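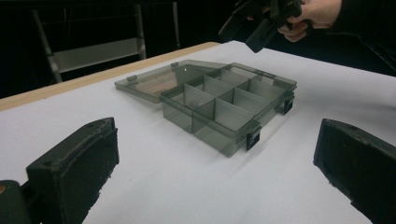
I have a shoebox of vegetable seed going back years and I'm trying to find out how much of it is worth planting. The dates on the packets say "packed for" or "sow by" and I don't trust either one. A seed company has every reason to want me to buy again each spring, so of course the packet says it's finished. On the other hand, my uncle swears he grew tomatoes from seed older than my kids, and he also swears by planting beans according to the moon. What I'd like is somebody's experience with real packets. I did get as far as buying a smoky gray plastic organizer, the see-through kind where the hinged lid opens all the way back and lies flat on the table, and the plan is to move whatever survives into that. Before I spend an evening on it I want to know if I'm organizing seeds or organizing dust. It's mostly tomatoes, peppers, lettuce, parsnip, a lot of onion, and some squash I saved myself. Everything lived in a kitchen cupboard that shares a wall with the oven, if that matters.

Floor Visser
Asked 18 May 2021
3 answers, 26 comments

Piroska Kocsis

The cupboard matters more than the date. Seed wants to be cool and dry, and a cupboard next to an oven is warm, with steam drifting in every time somebody boils pasta. I'd knock a couple of years off whatever the charts tell you. And I'd be suspicious of the charts too. They get copied from one gardening site to the next, and I have seen the same typo for leeks on three of them.

You don't have to take anyone's word for it. Do a paper towel test:

Wet a paper towel and wring it out so it isn't dripping.
Put 15 seeds on one half and fold the other half over.
Slide it into a sandwich bag, write the variety on the bag in marker, and leave it somewhere warm.
Look at it every day or two. Peppers are slow, so give them a good two weeks before you decide they're dead.

If most of them sprout, plant as normal. If you get a third of them, sow thickly and don't expect an even row. If you get one or two, it depends how fond you are of the variety. I wouldn't bother for a lettuce you can get at any hardware store, but I would for your own saved squash.

A warning about reading too much into it, though. A towel is the easiest life a seed will ever have. Old seed can put out a root in a bag and then sit there sulking in cold soil, so I mark the towel result down in my head before I count on it for a bed.

For what it's worth, I tested everything I owned in March, all 47 packets, and my notes go like this. Tomatoes were fine, even the ones I was ready to throw out. Peppers were patchy. Lettuce was better than I had been led to believe. Onion and parsnip were hopeless, and one of those parsnip packets was only from the year before last. I buy parsnip new every year now and I no longer argue about it.

On the box: the compartments are handy for beans and peas and other big seed. I'd be careful with anything tiny. Lettuce and carrot seed creep, and one good knock on the table can leave you with a salad mix. I keep the small stuff in folded paper packets and stand those in the bigger section. Label both the packet and the box. Don't ask how I learned that one.

42 people found this helpful — Share

Gulyás

just plant them. if they come up they come up

my grandfather kept seed in a coffee can in the shed in Besholm, hot in summer, frozen all winter, and he never tested anything. everybody wants a system now

also freezing kills seeds so dont do that

3 people found this helpful — Share

Comments on this answer (2)

Piroska Kocsis: Your grandfather's can froze all winter and the seed was fine, by your own account. Dry seed freezes perfectly well. Damp seed is the problem.

Gulyás: ok but I wouldnt

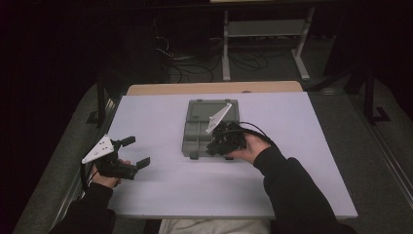
Markwood

I agree with most of the first answer and with none of the second, but I have a few things to add, mainly about the advice you will be given next by other people.

Soaking. You'll be told to soak old seed in seaweed extract, weak tea, peroxide, chamomile, or something with a leaf on the bottle. I ran peas in plain water next to peas in a bottled "seed reviver" I picked up at a garden fair in Turerham. The plain water ones came up first. That was one tray on one windowsill, so I won't claim it proves anything, but neither did the label. An overnight soak is plenty for big hard seed. I've seen people say 48 hours and all I ever got from that was a bad smell.

Floating. The idea is that good seeds sink and bad ones float. It works a little for squash and melons when you're cleaning fresh seed. For old dry seed I think it's close to useless. Pepper seed floats when it feels like it. If you throw out the floaters you will throw out live seed.

Vacuum sealers. Sure, if you already have one. I wouldn't buy one for this. A screw-top jar in the back of the fridge does the job. Let the jar come up to room temperature before you open it, or you'll get condensation on everything inside.

Silica packets. Useful, within reason. The ones that come in shoe boxes have often soaked up all they're going to by the time you get them, so dry them out or buy fresh. Dry rice is the usual substitute and I've never been convinced it does much.

Your saved squash. Here I'd worry less about age than about parentage. Squash cross with each other very easily. If you had two kinds of the same species flowering at once, or your neighbor did, the seed may grow beautifully and give you something that tastes like a wet sponge. And if a fruit from saved seed is bitter, spit it out and don't eat it. That part is serious — bitter squash can make you properly ill.

As for the organizer, plastic dividers don't make anything last longer. See-through sides let light in as well, so whatever box you pick, it goes in a drawer or a closet and stays off the windowsill. I use one on planting day, when I want five or six varieties within reach, and the long-term stuff lives in the jar.
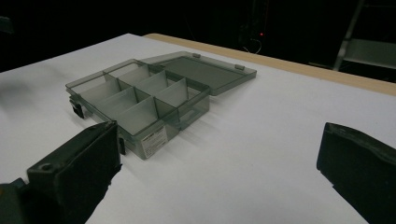
Gray compartment box, lid open.

If I had your shoebox I'd go in this order. Toss the onion and parsnip without testing. Test the peppers first, seeing as they take the longest. Plant the tomatoes and stop worrying about them. Test one packet of lettuce and let it stand in for the rest if they're the same age. Then get what's left out of that cupboard tonight, wherever else it ends up.

31 people found this helpful — Share

Comments on this answer (3)

Floor Visser: Thank you, both of you (sorry Gulyás). Peppers are in bags on top of the fridge. I'm still not sure I believe the lettuce thing but I'll test it.

Piroska Kocsis: Check that the top of your fridge is only mildly warm. Mine was hot enough at the back to dry the towels out.

Floor Visser: It was. Moved them. One of the peppers was already dated 5 years back when I bought it, I now see. Clearance rack.

Last updated 18 days after first post

Contact | Copyright and reuse | Back to top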